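Trullance Support Portal
Product: Grindutton coffee grinder, countertop, black
Category: Stops on its own
Priority (chosen by customer): High
Priority (assigned): Normal
Status: Resolved, sort of. See last entry

Original request

The grinder stops partway through a dose and shows E2. It does this in the morning. In the afternoon it grinds like a champ, which I would appreciate more if I drank coffee in the afternoon.

Details, in the order your form asks for them:

Purchased: last October, new, from your site.
Used for: coffee. (Your form has an "other" box here and I'd love to know what people put in it.)
Beans: Demissie medium roast, whole, not oily, nothing flavored.
Grind setting: middle of the dial, slightly to the fine side. Drip machine.
Does the problem happen every time: no. Four mornings out of five.
Have you tried turning it off and on: yes. After E2 you have to, so I have now tried it more often than anyone on your staff.

What it sounds like: normal start, normal grinding, then a click and nothing. It doesn't labor or slow down first. The display says E2 and the little light blinks. The manual lists E1 (no power, which raises the question of how it displays this) and E3 (burr carrier not seated). The page goes from E1 to E3.

Reply from Trullance support

Thank you for reaching out about your Grindutton grinder. E2 indicates that the motor is running outside its expected speed. This is most often caused by a jam. Please empty the hopper, remove the upper burr, clean both burrs with a dry brush, and run the grinder empty for a few seconds. Please also tell us the cycle count. To see it, hold the dial button while plugging the unit in.

Customer update

Cycle count is a hair over 2,000. I did not know it was keeping track and feel a little judged.

Cleaned as instructed. Emptied the hopper, twisted out the upper burr, brushed both. There was the usual brown felt packed around the outside of the lower burr, and a sliver of something hard that may have been bean or may have been a stone. It wasn't wedged in anything. Threw it out. Ran empty: fine. Ran with beans, 4 p.m.: fine. Wrote this update feeling pretty good.

Customer update, next morning

E2.

Reply from Trullance support

Thank you for the update. The cycle count is normal. At 2,000 cycles the burrs are broken in and do not need replacing. Please try a coarser setting, and please try a different outlet that is not on a power strip. If you have a way of reading the motor speed, the expected value under load is 800 rpm. Below 700 for more than a moment, the unit will stop and show E2. The speed can be displayed by pressing the dial button 2 times during grinding.

Customer update

It's not on a power strip. It has never been on a power strip. I moved it to the other outlet on the same counter anyway and it did exactly the same thing from eighteen inches to the left.

Coarser setting: made it through one dose and stopped on the next. The coffee tasted like it had been described to me over the phone.

Speed display: now this I like. Why is this not in the manual? Afternoon reading holds at 800 and wobbles very slightly when a batch of beans goes in. Morning reading starts at 800, then drops all at once, flashes something in the 600s and stops. I can't read it fast enough to tell you more than the first digit. It isn't a slow sag like something jamming up. It's more like somebody stepped on it.

Things I ruled out on my own time, so you can skip them:

Cold. My theory was that the kitchen is chilly at 6 a.m. and the grease in there gets stiff. I left the grinder in the warm hall closet overnight. E2 on the first dose. It also made the coats smell nice.

Humidity. The beans sit in the hopper overnight, so maybe they soften up. I emptied the hopper before bed and filled it fresh in the morning. E2.

Bean size. Tried a different Demissie bag, the darker one, which grinds easier. Got two clean mornings and declared victory out loud in the kitchen. E2 on the third.

Hopper lid. Your community forum has a long thread in which everyone agrees it is the lid switch. I taped the lid down. E2, with tape.

Mess. Every E2 leaves a half-ground dose stuck in the chute, and when you pull the cup away it lets go all over the counter.
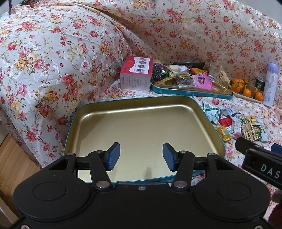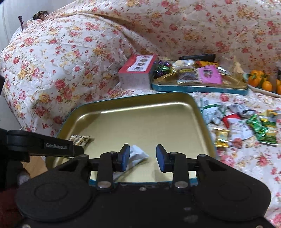
Static is the other half of that, and I'd like it on the record as a separate complaint even though I know it will be folded into this ticket. Grounds cling to the outside of the chute and then drop when they feel like it, usually after I've wiped up. A few drops of water stirred into the beans before grinding helps a lot, but you have to remember to do it before coffee. What doesn't help is a flat cutting board, because the grounds go straight off the edge. You want something shallow with a lip all the way around and rounded corners, like the tin tray with the gold inside, so you can tip it and pour from a corner without grounds packing into a seam. One tip, back in the cup, done. The same tray makes it easy to see how much was left in the chute, dark grounds on a shiny floor being hard to miss, and after a morning E2 it's close to half a dose. The box says "near zero retention." I suppose near is doing a lot of work there.

I also tried the Plerkimetti cleaning tablets your forum likes. They're meant for this kind of grinder and they do get the old oil off. They made no difference to E2 and for two days everything tasted faintly of crackers.

Reply from Trullance support

Thank you for the very complete notes. A sudden drop in speed together with a normal afternoon reading usually means the supply voltage is dipping. Is anything else running on the same circuit in the morning? Both counter outlets in a kitchen are often on one breaker. We have noted your feedback about static.

Customer update

I'd like to say I had already thought of this. I had not.

Things running in my kitchen at 6 a.m.: the drip machine, because I switch it on first so it can warm up. The toaster. The electric kettle, for the member of the household who drinks tea and has been watching all of this with great calm. In the afternoon, none of them.

Went down to the panel. The breaker labels were written by a previous owner in pencil and include "kitch," "kitch?" and "not kitch." I turned off "kitch" and nothing in the kitchen went off. I turned off "not kitch" and both counter outlets died, along with the porch light.

Test, same morning, same beans, same setting, speed display on:

Grinder alone: 800, steady.
Grinder and drip machine: dips for a second when the machine's heater comes on, recovers. No code.
Grinder and toaster: dips, stays low, but hangs on in the low 700s. Finished the dose.
Grinder and kettle: dropped straight through. E2.
Grinder, kettle and toaster: E2, and the breaker went too. Porch light out. Tea delayed. Remarks were made.

Repeated grinder and kettle after resetting everything. Same result, so I'm calling that one.

Two questions. Is it bad for the motor to have done this for weeks? And is there a setting that makes the cutoff less touchy?

Reply from Trullance support

Thank you for testing. The cutoff is there to protect the motor and it has done so. No harm is expected. The threshold of 700 cannot be changed by the user. We recommend that you do not run the grinder at the same time as a high-draw appliance on the same circuit. If several heating appliances trip the breaker, we suggest having an electrician look at the kitchen wiring. We will pass along your comment that E2 is missing from the manual. May we close this ticket?

Customer update

You may close it, with the following attached for whoever searches E2 next:

If it stops suddenly and only at certain times of day, look at what else is plugged in before you take the burrs out. If it slows down gradually and sounds unhappy, that is a real jam and you should clean it. Press the dial button twice while it's grinding to see the speed. Don't tape the lid.

Our current arrangement is that I grind first and the kettle goes on after. This was negotiated and is holding. An electrician is coming to look at "not kitch" and wants a look at the porch light too. She asked over the phone if the panel labels were clear and I said they were written in pencil, and there was a pause.

The static is still going on, by the way. I notice it was noted. Could it have its own ticket number?

Status changed to Resolved by Trullance support
Reason: customer environment
Related tickets: none

Customer update

Reopening only to say that E2 still isn't in the manual on your download page. I checked the new version. It has moved E3 to a different page.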